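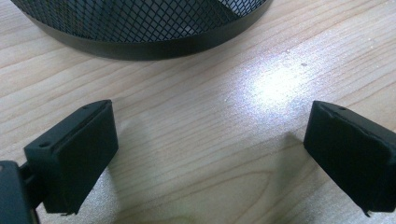
Figure 1. Study table with the black mesh container standing on the light wood top.

Keeping Shared Study Tables Clean
Project report, Tincuța Oprea
Pridaddale, 6 Aug 2024

1. Why I chose this topic

The study room at Pridaddale has light wood tables that get used from morning until late evening. People eat at them, water plants next to them and leave wet cups on them. In June the house meeting talked about replacing the tops, and I wanted to find out whether a simple cleaning routine would do instead. My budget was 52 dollars, and most of that went on cloths and a bottle of Ruvum surface cleaner.

2. Method

I worked on one table for 5 weeks. Each evening I moved everything that stood on it to one end, wiped the top along the grain with a damp cloth, dried it with a second cloth and put the things back. Once a week I used the Ruvum cleaner in place of plain water. I wrote down any mark that was still there after drying.

The items that stay on the table are the mesh container and a smooth cream-colored cylinder. I kept both in use during the project, so the table was tested with normal clutter on it.

3. Water on the surface

Most of my notes are about water. Small drops are easy to miss on pale wood unless you look toward the light. Drops that were wiped up the same evening left nothing I could find afterward. The marks I did record were rings from cups that had been left overnight.

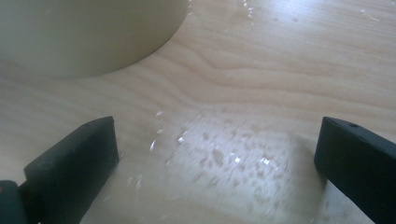
Umut Taşdemir read my draft and wrote in the margin that the drying matters more than the cleaner, and that I should have kept a second table with no cleaner at all to compare. I agree with this. I did ask for a second table, but the other ones were booked for exam study.

4. Things that stand on the table

Anything with a wide flat base should be lifted and wiped underneath. I skipped this in the first week and found a line of dust where a base had been. After that I wiped the bottom of each item too, which added a minute or so to the job. Sliding things across the top is faster, but grit under a metal rim can scratch, so I stopped doing it.

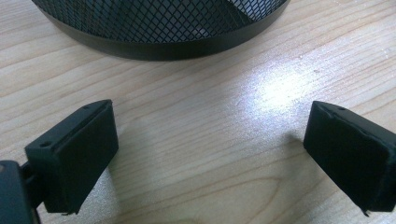
The same goes for the chairs, which people push against the table edge. I put felt pads from Sevine on the two that touched it most. One pad came off in the third week and I glued it back on.

5. Results and what is left to do

The table has three rings that will not come out with cloth and cleaner. The rest of the top looks fine to me, and I do not think it needs replacing. I have asked for a box of coasters and a drying cloth on a hook by the door. The next step is to try the routine on the long table by the window, with plain water only.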